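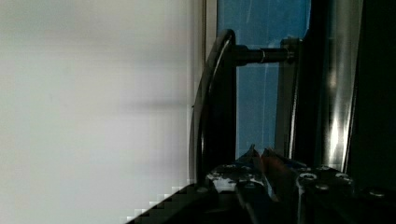 브라코비아, 로봇 모방학습 기법 '포모라' 재현 시험 결과 공개
"새로운 배치에 대한 일반화 주장, 현재 자료로는 뒷받침되지 않아"

2025년 10월 2일 - 로봇 조작 연구기관 브라코비아(Brakovia)가 모방학습 기법 포모라(Fomora)를 재현한 결과를 공개했다. 포모라는 지난 3월 개발사 드렌던스(Drendance)가 발표한 기법으로, 사람이 원격으로 조종한 시연 기록을 학습해 로봇 팔이 탁자 위 물건을 집고 옮기게 한다. 발표 당시 드렌던스는 물건의 위치가 바뀌어도 성능이 유지된다고 밝혔다. 브라코비아의 시험에서는 그 주장의 상당 부분이 재현되지 않았다.

연구진은 시연 3,021건으로 정책을 학습시켰다. 학습 코드와 설정값은 드렌던스가 배포한 것을 그대로 썼고, 시연은 브라코비아가 따로 수집했다. 과제는 모형 딸기를 접시로 옮기기, 케첩 병 집기, 바나나 모형을 그릇에 담기처럼 이 분야에서 흔히 쓰이는 것들이다. 어려운 과제를 골라 흠을 잡으려 했다는 오해를 피하려고 포모라 발표 자료에 나온 과제와 최대한 비슷하게 맞췄다.

평가는 학습에 쓰지 않은 배치 16가지에서 총 200회 진행했다. 드렌던스가 제시한 성공률에 도달한 배치는 6가지였다. 이 배치들은 모두 학습 시연에 있던 배치와 물건 간 거리가 가까웠다. 나머지 배치에서는 그리퍼가 물건 옆의 빈자리를 집거나, 물건 위에서 멈춘 채 제한 시간을 넘기는 일이 되풀이됐다.

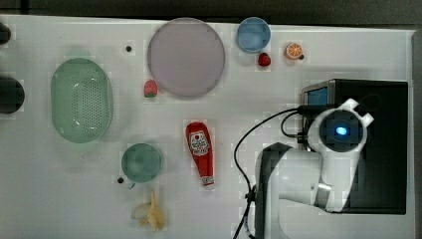

배치가 조금만 달라져도 실패하는 이유는 무엇인가?

연구진은 정책이 물건 자체보다 탁자 위의 위치를 기억한 것으로 보고 있다. 접시를 옮기고 딸기를 원래 자리에 두면 성공하는 경우가 많았지만, 딸기만 옮기면 로봇 팔이 예전 자리로 향하곤 했다. 다만 이 해석을 확정하려면 추가 시험이 필요하며, 이번 결과만으로 원인을 단정할 수는 없다.

시험을 총괄한 애그니스 키니어(Agnes Kinnear) 책임연구원은 "시연 영상을 보면 잘되는 것처럼 보인다. 우리도 처음 며칠은 그렇게 생각했다"며 "그런데 잘된 영상만 모아 놓고 일반화라고 부르면 곤란하다. 몇 번 시도해서 몇 번 됐는지, 시작 배치는 누가 정했는지부터 적어야 한다"고 말했다.

카메라 구성에 대해서도 의문이 남는다. 포모라는 손목 카메라와 외부 카메라의 영상을 결합해 가려진 물건에 강하다고 소개됐다. 브라코비아가 외부 카메라 입력을 차단하고 다시 평가하자 성공률은 예상대로 떨어졌다. 반대로 손목 카메라를 차단했을 때는 차이가 시행 간 편차 안에 머물렀다. 두 영상의 결합이 핵심이라는 설명과는 잘 맞지 않는 결과다. 손잡이를 잡아당기는 과제처럼 접촉 지점이 중요한 작업에서는 다를 수 있으나, 평가 횟수가 적어 이번 보고서의 결론에는 넣지 않았다. 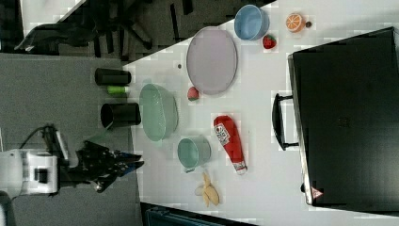
성공 판정 기준도 점검 대상에 올랐다. 포모라 발표 자료는 물건이 용기에 닿으면 성공으로 처리한다. 브라코비아는 그리퍼가 물건을 놓고 물러난 뒤에도 물건이 용기 안에 남아 있어야 성공으로 기록했다. 느슨한 기준을 적용하면 수치가 올라가지만, 그렇게 해도 발표된 수준에 도달하는 배치의 수는 늘지 않았다.

판정은 평가 도구 헤가지(Hegazy)로 기록한 영상을 두 사람이 따로 보고 내렸다. 의견이 갈린 시행은 실패로 처리하지 않고 별도 항목으로 남겼으며, 전체 영상과 함께 공개한다. 브라코비아의 판정에 동의하지 않는 연구자는 같은 영상을 놓고 직접 다시 판정할 수 있다.

이번 시험에도 한계는 있다. 로봇 팔은 한 종류만 썼고, 실험 장소도 한 곳이었다. 시연을 수집한 조종자들의 숙련도가 드렌던스 측과 다를 가능성도 배제하지 못한다. 키니어 책임연구원은 "우리 수치도 그대로 믿지 말고 돌려 보기를 바란다"며 "포모라가 쓸모없다는 말은 하지 않겠다. 익숙한 배치에서는 꽤 쓸 만하다. 발표문에 적힌 만큼은 아니라는 것이 현재까지의 결론"이라고 덧붙였다.

브라코비아는 보고서 초안을 공개 전에 드렌던스에 전달했다. 드렌던스는 학습 시간이 충분하지 않았을 수 있다는 의견을 보내왔으며, 이에 따라 학습 시간을 늘린 추가 평가가 진행 중이다. 추가 평가 결과는 기존 수치를 수정하지 않고 보고서의 부록으로 싣는다.

보고서 전문과 시연 자료, 평가 영상, 배치별 판정표는 브라코비아 자료실에서 내려받을 수 있다.

문의: 브라코비아 홍보 담당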